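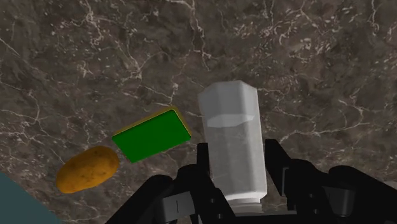 Flusham tram extension: anyone believe the new date?

mmeireles
So the council has put out another leaflet saying trams will run to Hinetard by June. That's what the last leaflet said, and the one before. They want another £300 million and I can't find a word on where it goes. Has anyone seen a proper breakdown?

DetlefSeidel
There's one in the back of the Rieger report, such as it is. Most of it is the bridge and moving the water main. I don't think it's a bad scheme, it was just costed by people who wanted it built.

no9bus
Every seven minutes, they say. The 9 bus is meant to be every seven minutes and I stood at Drodari Road until half past eight this morning watching three go by full. Spend it on buses.

mmeireles
Detlef, "costed by people who wanted it built" is exactly what I'd call a bad scheme.
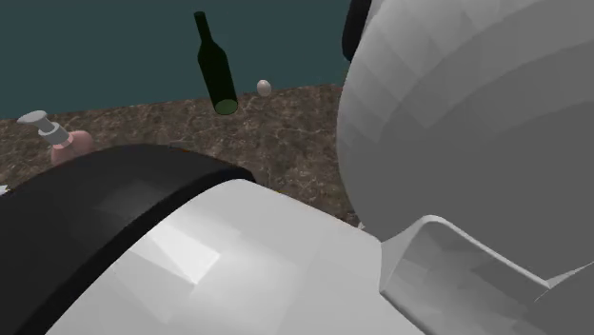
White arm segment with black band, computer render

DetlefSeidel
Fair enough, but half the track is down. Stop now and you've paid for rails to a field.

pointsfailure
Has anyone asked who drives them? The depot is short as it is. I'll believe June when I see adverts for drivers.

no9bus
Rails to a field would still be quicker than the 9.

Marlene Meireles (mmeireles)
I've written to ask for the full figures. Will post whatever comes back, if anything does.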